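怎样判断一台机械臂能不能干家务:一份不太乐观的自测教程

每隔一阵就有人转来一段视频:机械臂叠衣服、收碗、擦桌子,配乐激昂。评论区问得最多的是“什么时候能买”。我的看法是先别急着掏钱,按下面几步自己查一遍。不需要会编程,有耐心把视频看完就行。

开始之前

准备一张纸,分两栏,左边写“演示里做到的”,右边写“我家需要的”。右栏要写得具体。“收拾厨房”太笼统,应该写成“把水槽里叠着的碗分开,倒掉剩汤,放进沥水架”。写完你会发现,一件家务能拆出一长串动作,而宣传片通常只演中间最好看的那一段。

第一步:看播放速度

先找角落里的倍速标注。Zondasard 去年放出的擦桌子片段流传很广,很多转载把片尾的小字裁掉了,原片是加速播放的。没有标注的,看背景里有没有钟、有没有人走动。什么参照都找不到,就在左栏写“速度不明”,别替厂家往好处想。

第二步:问清成功率是怎么算的

Surkness 的介绍页写着“连续完成 100 次抓取”。听着不错,可页面没说总共试了几次,也没说抓的是不是同一个杯子、摆在同一个位置。可以写邮件去问三件事:总尝试次数、失败后有没有人动手复位、物体位置是否每次都变。我问过,收到的回复是一份产品手册。

第三步:分清仿真和实物

不少任务最早是在仿真里练的,这本身没有问题,便宜,也不会摔坏东西。问题在于仿真里的成绩常被直接当成实物成绩来引用。仿真里的杯子没有油,没有缺口,也不会被猫碰倒。看到墙面和桌面干净得过分的画面,先查说明里有没有“模拟环境”几个字,再看数字。

第四步:数一数桌上有什么

把画面暂停,看机械臂面对的是什么样的桌面。东西是不是稀稀落落?有没有互相压着、挡着的?挡住一部分的小物件最能说明问题,人绕过去就能看见,机器未必知道那里还有东西。

拿仿真桌面来说,下面这种布置已经算有点难度了:蓝色小球被红杯子挡得只露出一点边,后面还有个木制的小投石器,形状不规则,该捏哪里并不明显。夹爪悬在半空,什么也没夹。就算它接下来能把球拿到手,离收拾一张吃过晚饭的桌子也还远得很。

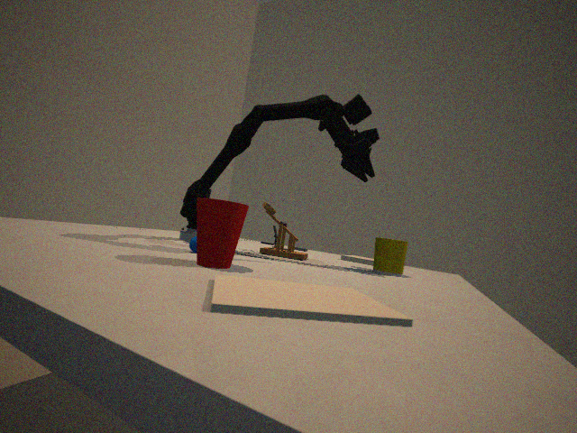
第五步:自己出一道题

如果能去现场看样机,带上家里的东西:一只用旧的塑料袋,一条半湿的抹布,一个盖子拧紧的玻璃罐。请对方当场试,不要提前告诉他们带了什么。Boros 的展台一月份让我试过 2 次,塑料袋那次夹起来了,抹布那次工作人员说需要“重新标定”,后来就没有下文。

第六步:算上人的时间

把准备、看护和善后都记进去。Teretti 的租用方案按 720 小时计费,合同里却要求运行时旁边有人。既然人要守着,碗为什么不自己洗?车间里重复同一个动作的工位,这笔账有时算得过来。家里每顿饭剩下的烂摊子都不一样,我还没见过算得过来的。

怎么看结果

右栏里只要有一半动作在左栏找不到对应,就先不要买。左栏写着“速度不明”或者“仿真”的条目,按没做到处理。这份表可以留着,过一年再填一次。

更新于 2026-06-22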